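The loyalty card that knows when you're weak

Wovham would like you to know that its rewards app is free. The grocery delivery chain says so on the sign-up page, and again in the email that lands 19 minutes after you join. What it gets in return takes longer to find.

I asked for my own file in April. It came back as a spreadsheet with 2,831 rows, covering 18 months of shopping. Some of it I expected: what I bought, what I paid, where it was delivered. Then came a column headed "lapse risk," and next to it another called "treat response."

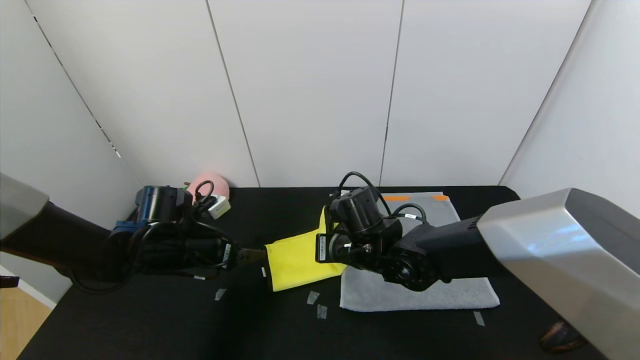
Pylypenko
Consumer affairs columnist
Jun 17, 2025

The company told me "treat response" is a standard measure of customer satisfaction. Maybe so. My score climbed each time I ordered ice cream after 10 at night, and a coupon for more of it usually followed the next evening. If that is satisfaction, I'd like to see what they call appetite.

The scores are worked out by a data firm named Polus, whose privacy notice says it may share "insights" with 228 partners. I wrote to ask who they are. Polus sent me back to Wovham, and Wovham sent me a link to the privacy notice.

Both firms say customers can opt out at any time. I tried. The switch sits four menus down, under "Personalize my experience," and turning it off wipes out any points you have saved - a detail that shows up only on the last screen. I had enough for a free roast chicken.

A rival service, Bruven, now advertises that it never sells customer data. I read its terms as well. It doesn't sell the data, it "licenses" it, and the list of who gets a license is available on request. I sent my request in April and am still waiting.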